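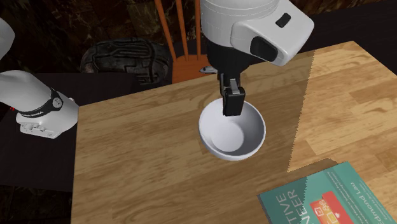
木制台面、白碗与白色机械臂，渲染图

Clurnevell 3507 选票扫描计票机

制造商：Drallmont
产品类别：投票点用光学扫描计票设备
汇总软件：Hamel（另购）
配套票箱：Skornton 系列（标准型随机提供）
页面更新：2019年6月27日

产品概述

Clurnevell 3507 是供投票点使用的单张进纸式光学扫描计票机。选民将填好的纸质选票送入进纸口，设备对选票正反两面成像，识别填涂标记，按预先载入的选举定义计票，随后将选票送入下方密封票箱。纸质选票全程保留，可供重新计票和选后审计使用。

设备不产生选票，不修改选票，也不在选票上打印任何内容。扫描图像和计票记录写入两套相互独立的存储介质，写入成功后票面才会落入票箱。任一介质写入失败时，选票退回进纸口，计数不增加。

3507 适用于地方议会选举、行政首长选举、公投以及同一张票面包含上述多项内容的合并选举。集中计票场所需要成批进纸时，请选用 Clurnevell 系列的批量型号，本页所述参数不适用于批量型号。

主要组成

扫描主机。包括进纸机构、双面成像组件、主控板、操作显示屏和热敏打印机。主机与票箱以导轨连接，到位后由前部锁扣固定，锁扣上设有铅封孔。

票箱。标准配置为 Skornton 标准型，内部分为主仓和分拣仓。含手写候选人的选票可按选举定义落入分拣仓，其余落入主仓。主仓在常规纸张条件下的额定容量为 3000 张。两个仓门分别上锁，钥匙不通用。

应急投票口。位于票箱侧面，平时以封板关闭。扫描主机停用时，工作人员可依所在地选举规程开启封板，由选民直接投入选票。应急仓与主仓隔开，仓内选票在主机恢复后或闭站后另行扫描。

介质仓。位于主机右侧，内有主介质和备份介质各一。仓门关闭后需加铅封，开门动作由传感器记录并写入日志。断电状态下的开门动作由备用电池供电的电路记录，恢复供电后并入日志。

进纸与纸张要求

进纸口可接受四种朝向：正面朝上或朝下，页首先进或页尾先进。成像后由软件旋转到统一方向，选民无需辨认朝向。

选票长度由选举定义指定，同一场选举允许多种长度混用。宽度固定，印刷前请向 Drallmont 索取版面规范，由印刷厂出样后进行实机测试。未经实机测试的纸张不在保修所述的进纸性能范围内。

进纸机构设有重张检测。检测到两张叠进时，主机停止送纸，将选票全部退回，显示屏提示逐张送入。重张检测采用超声方式，对折痕不敏感，但对贴有胶带、标签或附着物的选票可能误判。此类选票应按所在地规程处理，不宜反复尝试。

邮寄选票常有折痕。3507 允许横向折痕穿过票面空白区。折痕穿过填涂框时，阴影可能被识别为浅标记，因此版面设计阶段应使折线避开填涂框。版面规范的附录给出了允许折线的位置。

潮湿的选票不得送入。纸张受潮后厚度和挺度改变，卡纸概率上升，且可能在滚轮上留下油墨。投票点应准备平整的晾放位置，并由两名以上工作人员在场看管。

成像与标记识别

双面成像组件采用接触式图像传感器，光源为可见光。红外光源会使部分蓝色、红色笔迹不可见，3507 未采用。选民使用黑色或深蓝色笔填涂时，识别结果一致。铅笔可以识别，但反光较强的硬铅笔标记可能落入不确定区间。不建议提供荧光笔、可擦笔和易渗透的油性记号笔，其中油性记号笔的渗透痕迹可能影响背面填涂框。

标记识别的处理顺序如下。

第一步，定位。软件查找票面四周的定时标记，计算倾斜和缩放，建立票面坐标。定时标记缺损超过允许范围的选票会被退回，原因显示为“票面无法识别”。

第二步，识别票样。软件读取票样编码，与选举定义中的票样对照。编码不属于本投票点时，选票退回，原因显示为“非本站票样”。测试票样在正式投票模式下同样退回。

第三步，测量。对每一个填涂框，软件计算框内深色像素占比，并扣除空白票样中印刷轮廓所占的部分。

第四步，分类。占比高于上阈值的判为有标记，低于下阈值的判为无标记，介于两者之间的判为不确定。上下阈值由选举定义载入，现场不可调整。

第五步，汇总票面。软件按每一项选举的应选名额检查标记数量，得出正常、多选、少选、空白或待裁定的结果。

阈值的设定属于选举管理机构的职权。Drallmont 提供测量工具和样本分析报告，不就法律上何为有效标记提出意见。不同辖区对勾选、圈选、画线的认定标准不同，机构应在印刷选票之前确定阈值，并在公开测试中使用包含各类标记的测试票组加以验证。

选民提示

下列情形可设为提示选民：

多选。某项选举的标记数量超过应选名额。
空白票。整张选票没有可识别的标记。
不确定标记。至少一处标记落在上下阈值之间。
少选。某项选举的标记数量少于应选名额。

每一情形可单独设为“直接接受”“提示后由选民选择”或“一律退回”。设定随选举定义载入，现场无法更改。多选通常设为提示，少选通常设为直接接受，以免拉长排队时间并暴露选民的投票习惯。

提示界面只显示问题类别和所涉选举名称，不显示选民所作选择。显示屏两侧加有防窥膜，提示文字的字号可在两档之间切换。选民选择“退回选票”后，主机反向送纸，本次扫描的图像不保存。选择“按现状投出”后，主机完成写入并将选票送入票箱。

提示音有两种。接受选票时为单音，退回选票时为双音。音量可由工作人员调整，不能完全关闭。提示音不因票面内容而变化，旁人无法据此判断选民投给何人。

保密性设计

扫描图像按随机文件名保存，文件时间属性统一写为同一数值。计票记录的排列次序与投票次序无关，随机化过程在写入时完成，不依赖闭站后的重排。

日志只记录“接受一张选票”这一事件，不记录票样以外的票面信息。投票人数很少的票样可能因统计结果而暴露选民选择，此问题不能由扫描设备解决。机构可在 Hamel 中设定合并发布规则，将人数低于限值的票样并入相邻单位发布，原始数据仍予保留。

设备没有摄像头和麦克风。外壳上可见的圆形窗口为环境光传感器，用于调节显示屏亮度。

网络与接口

Clurnevell 3507 不含无线网卡、蓝牙模块和蜂窝调制解调器，主控板上也没有为上述模块预留的插座。有线网口在出厂时不安装。机构在招标文件中要求提供硬件清单的，Drallmont 随机附送主控板元件清单和未装配位置图。

外部接口有以下几处：

电源输入，位于后部下方。
无障碍控制器接口，位于前部，仅接受 Drallmont 控制器的按键信号，不支持存储设备。
维护接口，位于介质仓内，正式投票模式下由硬件开关断开。

介质为专用外形，与通用存储卡不能互换。介质内容以机构持有的密钥签名，主机启动时校验签名。校验不通过时，主机停在启动界面，并打印含有失败原因的凭条。

供电

主机由外置电源适配器供电，输出为直流 24 V。适配器可接入常见市电电压，插头形式在订货时指定。适配器与主机之间采用带锁紧环的接头，避免投票期间被碰脱。

内置电池用于市电中断时维持工作。切换过程不中断扫描，显示屏右上角出现电池标志，日志记录切换时刻。电量降至下限后，主机完成当前选票，停止接受新选票，并打印状态凭条。此时应启用应急投票口。电池续航受温度、使用年限和投票频率影响，机构应在每次选举前进行放电测试，测试程序载于维护手册。

长期存放时，电池应在每年 1月充电一次。存放库房没有固定维护周期的，可在主机标签上登记充电记录。电池完全放空后继续存放会造成不可恢复的容量损失，此类损失不在保修范围内。

打印与凭条

热敏打印机位于主机顶部带锁盖板之下。主机可打印下列凭条：

零票凭条。开站时打印，列出每一候选人和每一选项的计数，均应为零。
状态凭条。可随时打印，列出接受总数、电源状态、介质状态和软件校验值，不含得票情况。
结果凭条。闭站后打印，份数由选举定义规定。
日志凭条。闭站后按需打印。

正式投票期间不能打印或显示得票情况，操作员口令和管理员口令均不能解除此限制。

热敏纸在高温和强光下会褪色。需要长期归档的凭条应在闭站当日复印或扫描，原件放入不透光的封套。纸卷应使用归档级热敏纸，普通收银纸卷的保存期不能满足多数辖区的法定期限。

软件校验与版本管理

主机固件在出厂时写入，启动时由只读区中的引导程序逐段校验。校验值显示在屏幕上，也印在状态凭条上，工作人员可与机构公布的数值对照。两者不一致时，该主机不得使用，应连同介质一并封存。

固件升级只能在维护模式下进行，需要机构密钥和实体钥匙同时在场。升级后，原有验收测试结果失效，须重新进行验收测试。选举前夕是否允许升级，由所在地认证规则决定。Drallmont 的发布说明会写明每一版本的变更范围和受影响的测试项目，不以“常规改进”等概括表述代替。

与 Hamel 汇总软件的关系

Hamel 运行在机构的独立工作站上，用于编制选举定义、写入介质、读取结果和生成报表。3507 不依赖 Hamel 即可打印结果凭条，因此凭条和介质数据构成两条可相互核对的路径。

Hamel 读取介质时执行以下检查：

介质签名是否有效。
介质所属投票点是否与登记一致。
同一介质是否已经读取。
接受选票总数是否等于各票样计数之和。
日志是否连续，有无缺失序号。

任一检查未通过时，数据进入待处理区，不计入汇总。操作人员处理待处理项目时必须填写理由，理由写入 Hamel 的操作记录，不能删除。

结果可导出为逗号分隔文本和机构所采用的公共数据格式。导出文件附带校验值。发布网站所用的计算机不得与 Hamel 工作站联网，数据应以一次性写入的介质传递。

公开测试

多数辖区要求在投票前举行公开的逻辑与准确性测试，允许政党代表、候选人代表和公众到场。3507 设有测试模式，测试结果凭条的每一页均印有“测试”字样，测试计数与正式计数存放在不同区域。

测试票组至少应覆盖以下内容：

每一票样中每一候选人和每一选项至少有一次有效标记。
同一项选举中各候选人的得票数互不相同，以便发现位置对调。
每一项选举至少有一张多选票。
整张空白票。
含手写候选人的选票。
四种进纸朝向。
邮寄选票的折叠方式。
接近上下阈值的浅标记。

得票数互不相同这一条常被忽略。若测试票组中两名候选人得票相同，选举定义将两人位置写反，测试结果仍与预期一致。Hamel 的票组生成工具会检查这一条件，候选人数量较多时也可自动拆分为数个票组。

测试结束后，工作人员应当场清零，打印零票凭条，关闭介质仓并加封。封签编号记入测试记录，由在场代表签字。开站时再次核对封签编号。

投票日操作流程

开站。核对主机铅封和票箱铅封编号。打开票箱主仓和分拣仓，向在场人员展示仓内状态，随后关闭、上锁、加封。接通电源，输入开站口令，等待自检完成。打印零票凭条，由工作人员签字。

投票。选民逐一送入选票。工作人员站在看不到票面但能看到显示屏状态灯的位置。状态灯为绿色时可以进纸，黄色为正在处理，红色为需要工作人员处理。

交接。工作人员换班时打印状态凭条，核对接受总数与选民签到册人数。二者存在差额时，应在交接记录中注明，不得调整任何一方的数字。选民领票后离场、选票作废重领等情形均可造成差额。

闭站。最后一名排队选民投票完毕后，先处理应急仓内的选票，再执行闭站。闭站口令输入后需要再次确认，确认后不能恢复到投票状态。打印结果凭条，取出主介质，放入防拆封袋。备份介质留在主机内，随主机封存运回。

选后审计

纸质选票是审计依据，扫描图像只作检索和辅助比对。3507 支持按投票点进行的固定比例审计，也支持以投票点为单位的限制风险审计。由于投票次序在存储时已被打乱，单张选票与单条计票记录之间没有对应关系，需要逐张比对的审计方法应在集中计票场所以批量型号重新扫描后进行。

人工清点与机器计数出现差异时，应先检查以下几项：票箱角部和分拣仓隔板处有无滞留选票；应急仓选票是否已扫描；待裁定选票是否重复计入；人工分组时有无粘连。排除上述原因后仍有差异的，保存现场并联系 Drallmont 技术支持，在机构批准之前不得重启主机。

无障碍使用

进纸口高度符合坐姿使用要求，票箱前部留有膝部空间。无障碍控制器带有凸点标识的按键和耳机插孔，可播放提示信息，内容与屏幕文字一致。控制器用于回应提示，不能用于填写选票。需要以电子方式填写选票的选民，应使用投票点另设的选票标记设备，其输出票面经版面测试后可由 3507 扫描。

保密套与进纸口等宽，选民可将保密套搭在进纸口边沿，仅露出选票前端即可送入。选票被抓取后，保密套自行脱离。

环境与安放

设备应安放在平整硬质地面上，四个脚轮全部锁定。软质地毯上使用时，应加垫板，避免票箱倾斜造成落票不匀。进纸口不得正对直射日光，强光会使进纸传感器误报有纸。靠窗安放时，应考虑投票日全天的日照变化。

主机周围应留出排队通道和退回选票的回转空间。电源线应沿墙敷设并固定，不得横穿通道。设备与填票隔间之间的距离以工作人员无法看到隔间内票面为准。

运输时主机与票箱可以不分离，但应装上运输锁并放下显示屏。不得以显示屏或进纸口边沿作为着力点搬抬。从低温环境移入室内后，应待凝露消散再通电。

故障提示代码

E1　进纸通道有纸。打开上盖，沿箭头方向取出选票。取出后查看状态凭条，确认该选票是否已计入，再决定是否重新送入。
E2　重张。分开选票后逐张送入。
E3　票箱未到位。检查导轨和前部锁扣。
E4　主仓将满。在有监督的情况下压平仓内选票，或更换票箱。
E5　主介质写入失败。停止使用，启用应急投票口。
E6　备份介质写入失败。处理方法同 E5。
E7　打印机缺纸或上盖未关。投票可以继续，闭站之前须恢复。
E8　电池电量低。检查适配器和插座。
E9　校验值不符。停止使用，封存主机。

代码共 9 项，显示屏同时给出文字说明。出现 E1 时，屏幕会注明当前选票“已计入”或“未计入”，该信息断电后不丢失。

维护

每次选举之前，应清洁进纸滚轮和传感器玻璃，检查脚轮、锁具和铅封孔，进行电池放电测试，并以标准灰度卡进行成像校准。校准结果超出允许范围时，主机不能进入正式投票模式。

清洁滚轮使用专用湿巾。酒精含量过高的清洁剂会使橡胶表面硬化，抓纸能力下降。传感器玻璃使用无绒布干擦，玻璃上的细小纸屑会在图像上形成纵向线条，线条穿过填涂框时可能抬高测量值。主机在每次进纸前检查背景，发现持续线条时提示清洁。

滚轮为耗材，更换周期以进纸数量计算，剩余寿命可在维护菜单中查看。更换滚轮后须重新进行重张检测校准。

供货内容

扫描主机一台
Skornton 标准型票箱一只
外置电源适配器及电源线
主介质和备份介质各一
无障碍控制器及耳机
主机钥匙、主仓钥匙、分拣仓钥匙
热敏纸卷
成像校准卡
操作手册、维护手册、版面规范

铅封、封袋和交接登记册因各辖区格式不同，不在供货范围内。

选购件

Skornton 折叠型票箱。用于运输空间受限的投票点，展开后以金属销固定，容量低于标准型，不设分拣仓。
备用电池组。与内置电池型号相同，可由经过培训的机构人员更换。
运输罩。阻燃织物，带封签孔。
培训用主机。外壳有醒目的“培训”标识，固件不接受正式选举定义。
Hamel 汇总软件许可。按机构授权，不按投票点数量收费。

订购说明

基本订货号为 3507，后缀依次表示插头形式、票箱型号和界面语言。界面语言在订货时选定，后续可通过载入语言包增加。选举定义中的候选人姓名和选项文字不受界面语言限制，按机构提交的文本显示。

正式供货之前，机构可申请样机测试。样机须使用机构自行印制的选票，测试方案由机构确定，Drallmont 派员到场但不参与操作。样机测试所产生的全部图像和记录归机构所有，样机退回前由机构自行清除。

标准保修期为 24 个月，自验收合格之日起计算，包括零件和返厂维修。滚轮、热敏纸卷和清洁用品不在保修范围内。投票日现场支持须另行签订服务协议，支持人员不得持有机构密钥，也不得单独接触主机。

停产后的备件供应期限和固件漏洞通报方式载于采购合同附件。安全问题报告由机构或独立研究者提交均可受理，Drallmont 收到后向所有在用机构同步通报，通报内容包括受影响版本、临时处置措施和需要重新测试的项目。

相关文档

Clurnevell 3507 操作手册
Clurnevell 3507 维护手册
选票版面规范及折线附录
公开测试票组编制指南
Hamel 数据导出格式说明
Skornton 票箱锁具与封签位置图

操作手册和版面规范可公开索取。维护手册仅向采购机构及其指定的检测单位提供。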